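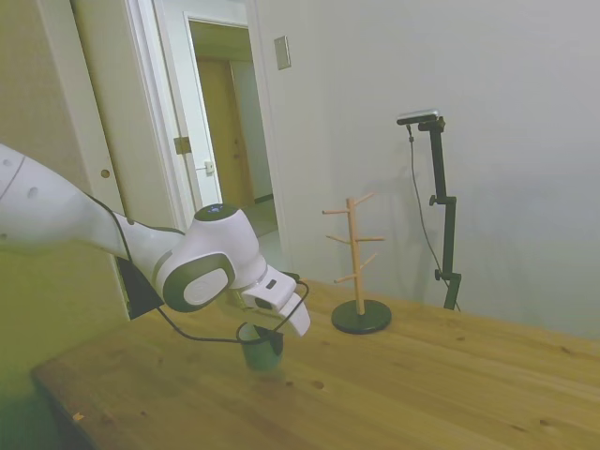 **Solid softwood top on a steel frame has cupped. Slot the holes, or start over?**

Posted by **Julián Aranda** on Skillby, 9 October 2023, in Woodworking > Furniture

I have an edge-glued softwood top, 787 mm across the grain, bolted to a Udeck steel base. The base is a welded rectangle of angle with round holes along both long sides and across the two ends. I drove a screw straight up through every hole when I put it together in March. The room was at 40 percent relative humidity then, by a cheap meter I trust to within a few points. It has been a lot more humid since, and I didn't run anything to control it.

The top now has a crown along the length. With a straightedge laid across the grain, the middle stands 3 mm above the edges. Two of the end screws have leaned over in their holes and one has stripped. No glue joint has opened as far as I can tell with a feeler gauge.

Finish is hardwax oil on the upper face, two coats. The underside has one thin coat because I was running out.

What I want to know:

- Is this caused by the screws, by the uneven finish, or by both?
- If I take the screws out, will it go flat without help?
- If I refit it, what hole size and spacing should I use?

I own a drill, a handsaw, a block plane and a set of files. I don't have access to a planer or a drum sander, and I would prefer not to cut the top apart. 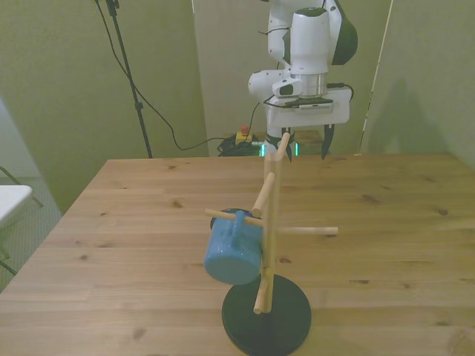
I should add that the base is square and flat. I checked it with winding sticks and with a level on each rail before the top went on, and again last night by sighting along it. The top went through a sander at the yard in Flendbridge and was flat when I collected it. It sat on stickers in the same room for two weeks before assembly, so I don't think I built with wet stock, but I did not have a pin meter to prove it.

---

**Tsakiris**

Both, with the screws doing most of the damage.

Wood changes size across the grain when its moisture content changes and barely moves along it. You fixed the top at the dry end of the year. It has taken up moisture and wants to be wider. The steel does not get wider with it, so the fasteners hold the lower face in while the upper face is free to grow. A panel restrained on one side bows away from the restraint, and that gives you the crown. It also explains why the end screws failed first, as those are the ones placed in a row across the grain.

An unequal finish adds to this, but by less than people claim. Oil and hardwax slow the exchange of moisture. They do not stop it. Your underside has the thinner coat, so it gains and loses faster than the top face. In a humid spell that pushes toward a cup with the edges up, which is the reverse of what you measured. I take that as further evidence that the screws are the main cause.

Procedure:

1. Remove every screw. Leave the top resting on the base, or better, stand it on stickers with air on both faces.
2. Wait. Measure the crown with the same straightedge in the same place and write it down. Some of it will go quickly. The rest depends on the moisture evening out through the thickness.
3. Do not wet one face, clamp it under load, or put it in the sun to hurry it.
4. Once it stops changing, put another coat on the underside and let it cure.
5. Refit with slots.
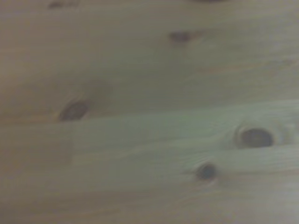
*Photo: Julián Aranda*

On the slots. Run them across the grain. Leave one line of fasteners at the center of each end rail in round holes so the top stays put, and let everything on either side of that line slide. The farther a hole is from the center, the longer its slot has to be. File the slots in the angle; mild steel cuts easily enough if you drill two holes side by side and take out the web between them. Put the screw in the middle of its slot if you refit in a middling season. If you refit in dry weather, set it toward the inner end so that it can travel outward.

Use pan-head screws with a wide flat washer. Countersunk heads wedge into the slot and lock it. Tighten until the washer just bites, then back off a little. On the long rails, a spacing of 200 mm is closer than you need, and I would skip every other hole if that is how the base came drilled.

For the stripped hole, move the screw to fresh wood. A plugged hole in softwood will hold a light load, but moving over is simpler.

As for knots, the grain swirls around each one and the wood there moves differently from the clear stuff beside it. After the screws come out you may be left with small local bumps near the larger knots. Those are not cup and no fastener will cure them. Scrape them or ignore them.

---

**bench_left**

just flip it over and screw it down again. worked on mine

---

**Julián Aranda**

Flipping puts the existing screw holes on the show side, so I'll pass on that.

Tsakiris, would figure-eight fasteners do in place of slots? I have a bag of them left from another job.

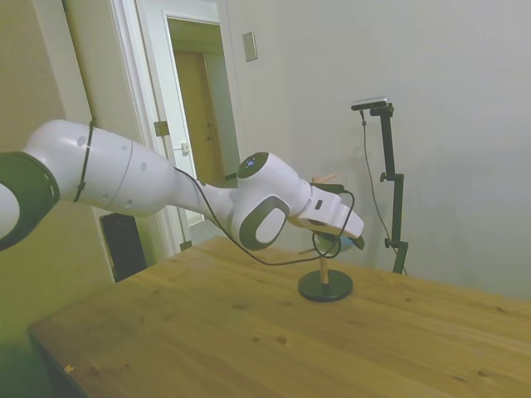

---

**Tsakiris**

They work on a wooden apron, where you can bore a shallow recess and let the fastener pivot. On steel angle you have nothing to recess into, and the fastener would hold the top off the rail by its own thickness. Keep the bag for something else.

---

**corfe_n**

Agree with the slots. One addition: check that the screws are short enough before you refit. If the tips sit close to the upper face, the extra finish coat and a change of washer can alter your depth. I measure from the underside of the washer and leave a quarter of the board thickness untouched.

Also mark the top and the base on the same end with pencil before you separate them. The holes in welded bases are seldom symmetrical.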